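My job used to be picking things up. I mean it! I worked at a toy warehouse in Pilstead, and all day long I took toys out of one box and put them in another. On a busy day in June I packed 484 orders, and my wrists were so sore I could hardly hold my fork at dinner.

Then our company, Flunon, got robot arms. Was I worried? You bet. I thought, "Well, Thanakorn Panyasiri, there goes your job." But somebody has to teach a robot arm how to grab stuff, and guess who knew a lot about grabbing stuff? (Me!)

So now I'm a robot trainer. We start with easy things, like painted wooden blocks, before we ever let the arm near a real order.
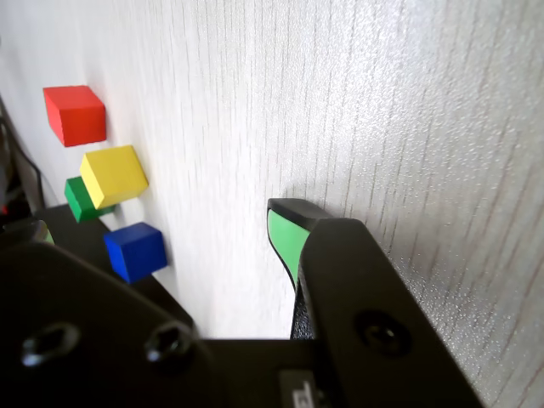
Two black fingers, one with a mint-green pad, and four blocks off to the side: red, yellow, green and blue.

A robot's fingers don't feel things the way yours do. You can pick up an egg without even thinking about it. A robot has to be told where to go, how wide to open and how hard to squeeze. I might run the same grab 100 times, change one tiny thing, and run it again. It takes a lot of patience and, in my case, a lot of crackers.

Not everything about the change was easy. Some of my friends moved to other jobs in the building, and a couple of them miss the old packing tables, where we could chat all day. I miss that too. My new room is pretty quiet! But my wrists feel great, and I learned to write computer instructions when I was already a grown-up with gray hair.

Want to try it? Ask a friend to close their eyes, then tell them how to pick up a block using only your words. Go slowly, and watch out for the juice.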